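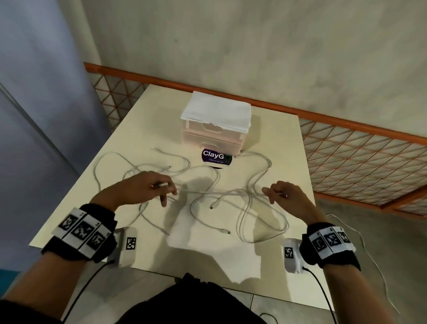
*Cable sorting with both wrist units on. Marker panels face outward, sensor housings under the band.*

## Sunance wrist tracking kit: purchase review

Reviewed July 15, 2022, for the Jondmont automation budget.

We bought 2 kits in February to record hand motion before committing money to a two-arm cell. The quote from Le Roux was $3000 for the pair, plus $263 for spare bands and marker panels. Order the spares. Printed panels scuff, and a scuffed panel drops out of tracking.

**Fit.** Each band carries three panels in a row, with one more marker on the sensor housing. The bands are comfortable for a full session. The housing sits under the wrist, so low reaches over a table edge need care.

**Cabling.** The units are wired. A black cable runs from each housing toward the floor, and its length sets how far back the operator can stand. Budget for strain relief and a floor cover; neither is included.

**Task coverage.** Loose white charging cables on a white table were our hardest job. Tracking held through most pinch and pull motions. It failed when one wrist crossed over the other. Of our first batch, 41 recordings had gaps long enough to discard.

**Software.** Export to Traltico works but needs a manual time offset for each wrist. Allow an extra day for setup.

**Verdict.** Good value for a planning study. I would not buy it for permanent line use until a wireless version ships. Next year's request covers one more kit and no new license seats.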